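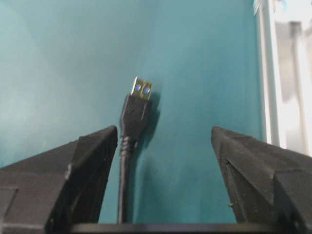 A USB Type-A plug.

Spare Cables in Drostthorpe Homes
Student project report, Consumer Studies
Yvette Bergeron and Valentin Besnard

Print this page | E-mail this page
Shares: 41 Comments: 4

1. Background

Most homes have a drawer, box or bag of cables that no longer belong to anything. Cables come with phones, cameras, printers, speakers and toys. When the device breaks or is given away, the cable often stays. Our project looked at how many spare cables people in Drostthorpe keep, why they keep them, and what they know about getting rid of them.

We picked the topic after a class unit on household waste. The unit covered batteries and light bulbs but only had a short paragraph on cables, and it did not say where they should go in our town. We asked at the front desk of the town office and got two different answers from two people.

We set out to answer these questions:

How many spare cables does a household keep?
What types are they?
What stops people from throwing them out or recycling them?

2. What counts as a spare cable

This took longer than we expected. At first we said a spare cable was "any cable not in use." That did not work when we tried it at home, since a phone cable in a backpack is not in use most of the day. We changed it to "any cable that has not been plugged in since last summer and is not kept for one particular device." Wall chargers with a cable fixed to them were counted as cables. Extension cords and Christmas lights were left out.

We also left out adapters with no cord. Several people asked about these, and a later project should probably include them.

3. Method

We printed 100 survey forms and handed them out in October through three channels: our homerooms, the Waltari Street library, and the apartment building where Valentin lives. The form had a tally table on the front and written questions on the back. The tally table had rows for USB cables, power cords, audio and video cables, phone line and network cables, and "don't know." We drew the outlines of the common plug ends next to each row so people could match them by shape.

People were asked to check the main place where they keep cables and any other place they could think of. They did not have to untangle everything, but they did have to look and not guess. We put that instruction in bold after our practice run, when Yvette's uncle filled out the form at the dinner table without getting up.

Forms came back from 41 households. We typed the tallies into a spreadsheet and checked each other's entries. Where the writing could not be read we called the household if they had left a number.

We also talked to the manager at Pathak Electronics, a repair shop on the north side of town, and sent questions by e-mail to Gekoler, the company that picks up scrap metal and small electronics from the county drop-off site. Both answered.

4. Results

4.1 How many

The 41 households reported 587 spare cables in total. That is a mean of 14.3 per household. The mean hides a lot. A few homes had very large boxes and pulled the figure up, and one of these belonged to a retired sound technician. Apartments generally had fewer cables than houses, and households that had moved recently had fewer than those that had stayed put. Several people wrote that moving was the last time they sorted anything.

4.2 What types

USB cables were the largest group. Most of them had the flat Type-A plug at one end and something smaller at the other. Power cords were next. Audio and video cables were common in homes with older adults, who often still had the red, white and yellow kind. Phone line cords turned up even in homes with no landline.

The "don't know" row was used more than we planned for. Some people taped a note to the form with a sketch. We were able to identify most of the sketches, including a camera cable and what was likely a cord for an electric shaver.

4.3 Why people keep them

The most common reason given was that the cable might be needed later. We asked a follow-up question about whether a spare cable had in fact been used in the past year. Most who answered said yes, but usually it was a USB cable or a standard power cord. Very few had used anything from the audio and video group.

The second reason was not knowing what to do with them. People knew that batteries should not go in the trash, but they were unsure about cables. Some put them in curbside recycling with plastic and cans. Gekoler told us that this causes trouble at sorting plants, where long cords wrap around moving parts and the line has to be stopped.

Cost came up as well. One parent wrote that she had paid for a replacement cable the week after throwing one out and had kept every cable since.

4.4 What happens to recycled cables

According to Gekoler, cables from the county site are baled and sold on to a processor that chops them and separates the copper from the plastic covering. Thick power cords are worth more because they hold more copper. Thin cables have less metal for their weight, but they are still accepted. They asked that people take cables out of plastic bags and cut off nothing.

Pathak Electronics takes working cables and keeps them in a bin by the counter. Customers can have one free with a repair. The manager said USB cables and laptop cords go fast and that video cables sit for months. He tests each one before it goes in the bin, and broken ones go to the county site.

5. Problems with the study

Our sample was small and was not random. People with a big box of cables may have been more willing to fill out the form because they found the topic funny or had been meaning to clean up. People with no spare cables may have thrown the form away, which would make our mean too high.

The cutoff of "since last summer" depends on memory. Two forms had totals that did not match the tallies, and in both cases we used the tallies.

We did not weigh anything. A count treats a thick power cord and a thin earphone cable as the same, and for recycling they are different. If we did the project again we would borrow a scale.

6. What we suggest

The town website should list cables by name on its recycling page, with the drop-off hours. At the moment they come under "other small items" and the link goes to the county home page.

The library has agreed to put out a box for working cables next spring, and Pathak Electronics will test what comes in. We wrote a half-page sheet to go with the box that shows the plug types and says which ones the shop can use.

For people sorting at home, we suggest labeling cables with masking tape on the day the device arrives. Several households in the survey already do this, and none of them used the "don't know" row.

7. Thanks

We thank the library staff for keeping our forms at the desk, the manager at Pathak Electronics, and everyone who emptied a drawer for us.

Print this page | E-mail this page

Comments (4)

drawerful
I was one of the forms from the library. Went back and sorted the whole box afterward. Kept the power cords, took the rest in.

M. from Waltari St.
Does the county site take old phone chargers with the plug built in? The report counts them as cables but doesn't say.

Yvette Bergeron
Yes, they take them. You don't need to separate the cord. We should have put that in 4.4.

hank_t
Please do adapters next. I have more of those than cables.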